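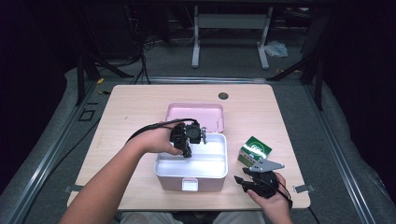
30 Dec 2025. Finished the last of the wages for the year this morning and then spent the rest of the day on my mother's sewing things, which I have been putting off since the flat was cleared. There are four carrier bags of it. Thread, zips, hooks and eyes, bias binding, and a great many buttons, all thrown in together. I had nothing proper to put them in. The pink plastic box is the right sort of thing, with the lid that tips up and back and the little white latch on the front, but the tray inside is shallow and it won't take the coat buttons if I stack them. It will do for shirt buttons and press studs. Coat buttons can go in jars.

Sorted until lunch. Mum kept some of them in envelopes with her writing on, so those were easy. One says "Helju's green coat, spare" and I rang Helju Sproģis to ask if she still had it. She does not. It went to her niece and then to a charity shop, but she remembered Mum altering the sleeves twice and not charging her the second time. She asked for the button anyway, so I have put it by the phone.

Soup for lunch, the end of the leek one. It wanted salt.

In the afternoon I walked down to Eglītis for more jars and some grey thread. They had the thread but only the big jars, so I bought two and will ask Dace Paulauskas if she is still saving her honey ones. The cards of shirt buttons in there are dearer than I would have guessed. I looked for the old Turnon ones with the blue edge and the girl had never heard of them. Mum bought nothing else. Rain on the way back and the path by the allotments was bad, so I went round by the road and got home after dark.

Eyvindur Bach telephoned about the grey jacket. He wants it for his daughter's party in January and I said I would do it if he brought it by the weekend. It needs a new lining in the left sleeve and one button at the front. I don't have a match. I went through everything I had sorted and the nearest is a shade too brown. He says no one will look, but he will be the one wearing it and he will notice. I might move the bottom one up and put the brown one at the bottom where it stays undone.

Did the accounts for the mending after tea. 816 in all for the year, before thread and needles, and the machine service was 160 of that. Better than I thought in the summer, when there was hardly anything in. Most of it was hems. I have put the prices up a little on zips, as they take me most of an evening and I dislike them.

Merike Mets has asked if I would show her how to do a bound buttonhole. I said yes before remembering that I have not done one for roughly 12 years. Mum's book has it, with her pencil notes down the side, and I shall try one on a scrap first. The book is in the bedroom somewhere.

Two bags still to go through. Ring Dace about the jars. Bins go out tomorrow, early because of the holiday.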